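We use cookies to remember your basket and to see which pages get read. Accept | Manage settings

Laltoter Delegate Desk Set

I started putting this set together after my third student conference as a committee chair, when I'd watched one too many delegates hold up a sheet of notebook paper with a country name on it in ballpoint. The Laltoter set gives every seat at your Security Council or General Assembly simulation a proper folding placard, a voting card and a speaker's slip pad. You tell me which countries you've assigned and I print them.
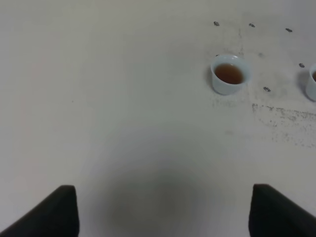
The placards are heavy white card with the name on both sides, so the chair and the people behind can read it. I set the lettering in Condow, a plain wide typeface that holds up from the back row of a school gym — I've tested it in a few of those! Voting cards come in the same style, and the slip pads have 13 sheets each, enough for a weekend of pretty talkative diplomacy.
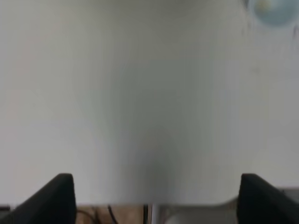
Can I swap countries after I've ordered?

You can, right up until I start printing. Just reply to your order email with the changes. After that, extra placards are sold one at a time (item 541).

There are two sizes. The Council box (item 664) covers fifteen seats plus a chair, and the Assembly box (item 1002) is for the big rooms. Both ship in a flat Gyamfi carton that slides under a bed or behind a filing cabinet.
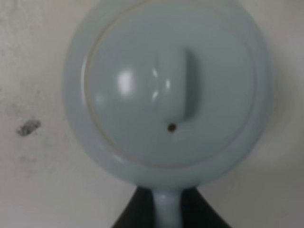 I get asked for colored placards a lot, usually so the permanent members stand out from the elected ones. I'm happy to do a tinted border in any shade you like, and the easiest way to order one is to send me a photo of something in that color. Screens and printers never quite agree, so I'll mail a small swatch first. Clukel boxes from past years won't fit the new card size, sorry.

14 shares | 3 comments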